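사내 예약 시스템, 계속 노코드로 가도 될까요?

게시판: 개발/툴 잡담
작성자: 밤샘금지
등록일: 2020년 1월 1일

새해부터 질문 죄송합니다.
게스트하우스 운영하는 회사에서 혼자 전산 비슷한 거 맡고 있어요. 원래 개발자 아니고 엑셀 좀 하다가 떠밀린 케이스.

11월에 Linbridge로 객실 정비 앱을 하나 만들었습니다. 청소 담당이 폰으로 객실 누르고, 상태 바꾸고, 메모 남기고. 딱 그정도. 만드는 데 22시간 걸렸고 반응은 좋았어요. 종이 체크표 쓰던 시절로는 못 돌아간다고들 함.

문제는 지금부터인데
- 지점 3개로 늘면서 테이블이 꼬임. 지점별로 복사해서 만든 제 잘못이긴 한데...
- 자동화 규칙이 서로 물고 물려서 뭐 하나 고치면 알림이 두 번씩 감
- 레코드 많은 화면은 여는 데 한참 걸림
- 권한 설정이 너무 단순함. 보기 아니면 편집. 중간이 없음

사장님은 외주로 새로 짜자고 하시고, 저는 구조만 정리해서 그냥 쓰고 싶고. 비슷한 경험 있으신 분 의견 부탁드려요. Skullora로 옮기는것도 생각 중입니다.

댓글

두부한모
지점별로 복사한 게 원인 맞네요. 테이블 하나로 합치고 지점 컬럼 추가, 화면에서 필터. 이거면 끝남. 외주까지 갈 일 아님.

널포인터
↳ 두부한모
끝나긴 뭘 끝나요 ㅋㅋ 자동화 꼬인 건 그대로인데. 노코드가 처음엔 빠르죠. 규칙 30개 넘어가면 그때부터 본인도 뭐가 뭘 부르는지 모름. 그럴 거면 코드로 짜는 게 낫습니다. 최소한 검색은 되니까.

두부한모
↳ 널포인터
코드로 짜면 그 코드는 누가 고치나요? 글쓴이분 개발자 아니라고 써 있는데. 외주사 연락 끊기면 그때는 진짜로 끝임.

널포인터
↳ 두부한모
문서화 받고 소스 받으면 됩니다. 계약서에 넣으면 되고요.

두부한모
↳ 널포인터
계약서대로 문서 주는 외주사 저는 못 봤습니다.

밤샘금지 (글쓴이)
두 분 다 감사합니다. 규칙은 세어봤더니 22개네요. 아직은 괜찮은 건가...
참고로 객실 화면이 이런 식이에요. 객실 이름, 상태 버튼, 담당자, 사진 한 장, 메모. 사진 칸은 나중에 붙인 건데 의외로 제일 많이 씀. 말로 쓰기 귀찮으니까.
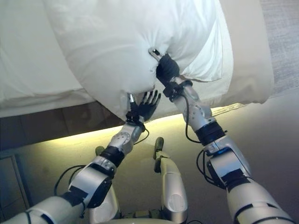

베개랑 침대 쪽.

사진 칸을 목록 화면에도 띄워놨는데 혹시 이게 느린 원인일까요? 원본 그대로 불러오는 것 같아서요. 썸네일 옵션을 못 찾겠어요.

콘센트두개
네 그거 범인일 확률 높음. 목록에서 사진 빼세요 일단. 상세 화면에만 두고.
Linbridge 썸네일은 필드 설정 말고 뷰 설정 쪽에 있을거예요. 저도 한참 헤맸음. 버전마다 위치가 달라서 장담은 못 하고요.

밤샘금지 (글쓴이)
↳ 콘센트두개
헐 뺐더니 바로 열려요. 체감 확 다름. 감사합니다ㅠㅠ

콘센트두개
↳ 밤샘금지
ㅇㅇ 그리고 오래된 레코드는 보관용 테이블로 빼요. 레코드 몇 개예요 지금?

밤샘금지 (글쓴이)
↳ 콘센트두개
한 지점에 665개요. 제일 많은 데가.

콘센트두개
↳ 밤샘금지
엥 그럼 아무것도 아닌데. 레코드는 건드리지 마세요. 사진 문제였네.

감자밭주인
Skullora 쓰는 사람인데 옮기지 마세요. 권한은 세밀한데 폰 화면이 진짜 별로. 현장 분들이 폰으로 누르는 구조면 욕먹습니다. 저희는 PC로만 써서 참는 중.
그리고 사용자당 과금이라 청소 담당까지 계정 다 주면 금액이 꽤 나와요. 이거 꼭 먼저 계산해보시길.

물결표
↳ 감자밭주인
폰 화면 저는 괜찮던데요? 폼 뷰로만 열어주면 버튼 크고 깔끔합니다. 그리드로 열어서 그런 거 아닌가.

감자밭주인
↳ 물결표
폼은 입력만 되고 기존 레코드 수정이 안 되잖아요. 객실 상태 바꾸는 건 수정인데.

물결표
↳ 감자밭주인
아 그건 그렇네요. 인정. 링크 따로 만들어서 우회는 되는데 추천은 못하겠음

herk_쓰는중
Herkport는 어떠세요. 권한이 역할별로 나뉘고 필드 단위로도 잠글 수 있음. 대신 한글 메뉴가 어색하고 자동화 기능이 좀 약해요. 규칙 22개 다 옮기려면 절반은 다시 짜야 할 듯.
Sasaki 커넥터 붙이면 된다는데 그것도 결국 관리 포인트 하나 더 느는 거라.

널포인터
↳ herk_쓰는중
이거 봐요. 툴 위에 툴 붙이고 그 위에 또 붙이고. 제가 말한 게 이거임. 나중에 어디서 터졌는지 찾지도 못함.

herk_쓰는중
↳ 널포인터
저희는 일년 넘게 안 터지고 잘 쓰는데요. 케바케죠.

두부한모
알림 두 번 가는 건 십중팔구 "레코드 수정 시" 트리거가 자기 자신을 다시 부르는 거예요. 상태 바뀜 -> 수정시각 갱신 -> 그것도 수정이라 또 발동. 트리거 조건을 상태 필드 하나로 좁혀보세요.

밤샘금지 (글쓴이)
↳ 두부한모
와 맞아요 수정시각 필드 있음. 제가 넣었음... 조건 좁혀서 테스트해보고 다시 쓸게요.

널포인터
↳ 두부한모
이건 맞는 말. 근데 이런 걸 본인이 알아내야 한다는 점에서 이미 개발이랑 다를 게 없음. 그래서 전 노코드라는 이름부터 좀 그렇습니다.

물결표
↳ 널포인터
이름 갖고 싸우지 맙시다 새해인데

밤샘금지 (글쓴이)
중간 정리해요. 까먹을까봐.
1. 목록에서 사진 뺌 (완료)
2. 트리거 조건 좁히기 (하는 중, 지점 하나에서만)
3. 테이블 합치기. 이게 제일 무서움. 백업부터
4. 권한은 일단 포기하고 뷰를 나눠서 안 보이게만

사장님께는 외주 견적은 받아보되 당장은 고쳐 쓰자고 말씀드리려고요.

콘센트두개
↳ 밤샘금지
합칠 때 사진 칸 주의. CSV로 내보내면 사진은 주소만 나오고 그 주소가 나중에 만료됨. 저 이걸로 한번 날렸어요. 앱 안에서 테이블끼리 복사하는 기능 쓰세요.

감자밭주인
↳ 밤샘금지
4번은 보안은 아니에요. 뷰에서 숨겨도 링크 알면 보임. 손님 연락처 같은 거 있으면 테이블을 아예 따로 두는 게 맞음.

밤샘금지 (글쓴이)
↳ 감자밭주인
연락처 있어요... 그건 오늘 바로 분리할게요. 감사합니다.

널포인터
견적 받으시면 금액대만 좀 알려주세요. 궁금하네요.

밤샘금지 (글쓴이)
↳ 널포인터
넵 받으면 여기 댓글로 달게요. 트리거는 조건 바꾸니까 알림 한 번만 옵니다. 다른 지점도 똑같이 바꾸러 갑니다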